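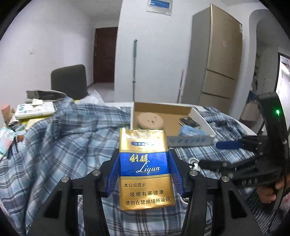 Slide 1: Liqun pack, gold and blue, in front of the plaid cloth.

Speaker notes – "Small Boxes, Big Colour: a packaging talk for people who keep everything"
Reading time: 2 min

Leave the first slide up while people find seats. Let them look before I say a word.

Hello and welcome! I collect packaging, mostly paper and card, and tonight I get to go on about it to a room that came on purpose. Wonderful. I don't smoke and I'm not here to talk anyone into it. What I love is the print.

Start with the colour. Shiny gold top and bottom, a wide royal blue band through the middle. Two colours doing nearly all the work, and you'd spot it from across a milk bar! Ask the room what they saw first. (At the Janell library night it was the gold, every single time.)

Then the lettering. The two big characters on the band are 利群, in a calligraphic style, and Liqun sits under them in a white script with an underline. Brush and pen, one above the other – I could talk about that pairing for the whole 50 minutes, so keep an eye on the clock.

Point out the thin stripes along the edges of the band. They're patterned like rope. Give people time to lean in, it's a lovely bit of drawing and very easy to miss.

Next, the little tax-seal sticker folded over the top edge. Pale, with fine brown print. I get quite giddy about seals. They're the first thing to tear, so plenty of the packs in old albums have lost theirs. If anyone wants to know how to keep one flat: don't. Leave it folded where it was put.

Read out the bottom panel, slowly. 吸烟有害健康, smoking is harmful to health. Then 请勿在禁烟场所吸烟, please don't smoke where smoking is banned. Black type straight on the gold. Ask how that compares with the plain olive packs we have at home. This usually gets a good argument going, so let it run.

Storage bit. Mine go upright in shallow cardboard boxes, out of the sun, with acid-free tissue in between. The Jalier sleeves are good for flattened packs but too tight for anything with its shape still in it. Lay a cloth down before sorting. Metallic finishes scuff if you so much as look at them.

Mention the swap table at Tamihana in June. Last time there were about 400 pieces out, matchboxes included, and I came home with 2 tins I had no room for and no regrets whatsoever.

Questions. If it's quiet, ask who has a biscuit tin full of buttons. Someone always does!

Pass the handling tray round from the left, gloves are in the green tub.

We use cookies to remember your preferences. Accept / Manage settings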